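Home | Reviews | Kits | Gallery | Contact
Print this page | E-mail this page
March | By Nithin Joseph

I've had the Jolta arm kit on my counter for 7 weeks now, and I'm still grinning! 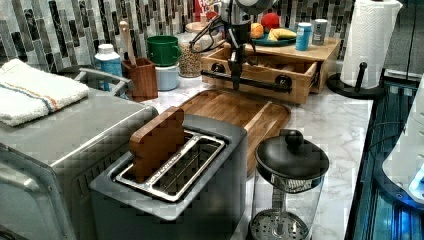 Nithin Joseph, Kit Reviewer

Drawer work, with the gripper right at the long black handle. I love how skinny that tip is (great around bar pulls), though the cables do loop out to the left, so plan your jars and mugs around them. Toast is next on my list, and Raten sells spare tips if you bend one like I did.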